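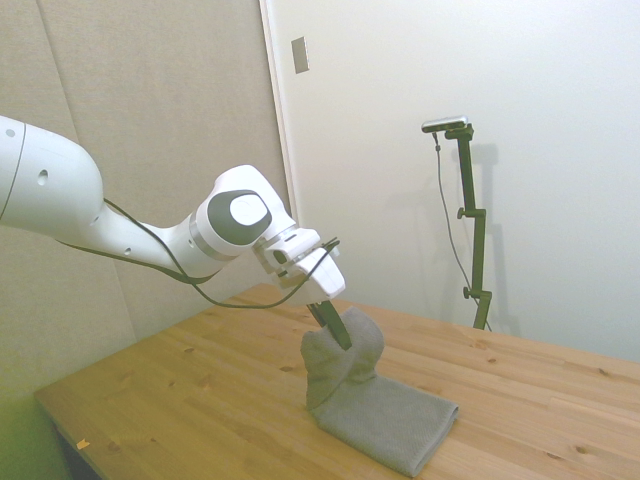

Gripper on a gray terry towel, top pinch, pine table. Sensor stand at right.

Clornisa Cloth Handling Package
Software and calibration kit for single-arm towel manipulation

Overview

Clornisa is a grasp selection and folding package for one arm with a two-finger gripper. It takes depth data from a fixed sensor, picks a pinch point on the cloth, and plans the lift and lay-down as one motion. The method was developed at Raptis by a group led by Ditte Thorlacius and is licensed to laboratories through Plerora.

Method

Earlier folding pipelines look for corners first. On thick terry cloth the corners are often hidden under a layer, and the search fails before the arm moves. Clornisa scores ridges and folded edges instead, then ranks them by how many layers a pinch is likely to take up. A grasp that takes the wrong number of layers is detected from the height profile during the first part of the lift — the cloth is set back down and the next candidate is tried.

The layer model was trained on 2625 recorded grasps. No simulated cloth was used.

Results

The evaluation used 500 trials on towels that were not in the training set. The requested number of layers was lifted on the first attempt in 400 of them. Of the remaining trials, 22 ended without a usable grasp after three attempts; the others were recovered by a second or third pinch. Most of the unrecovered trials involved a towel folded so that two edges lay directly over each other. The depth data does not separate these well, and the present release does not address it.

Results for thin woven cloth are lower and are listed separately in the evaluation report. Knitted items have not been tested.

Package contents

Grasp selection module, with trained layer model
Motion planner for lift, drag and lay-down
Calibration target and stand alignment guide
Trial logs from the evaluation, with scoring sheets
One year of updates

Requirements

Six-axis or seven-axis arm with position control
Two-finger parallel gripper
Depth sensor on a rigid stand with a clear view of the work surface
Flat table, matte finish preferred

Recalibrate after any change to sensor height. Slack in the arm cable should be checked over the full range of motion before the first run — a cable that drags on the cloth will produce false layer readings.

Compatibility

The Sirnisov controller interface is supported in the current release. Support for the older serial interface ended in December.

Page updated Sat 6 January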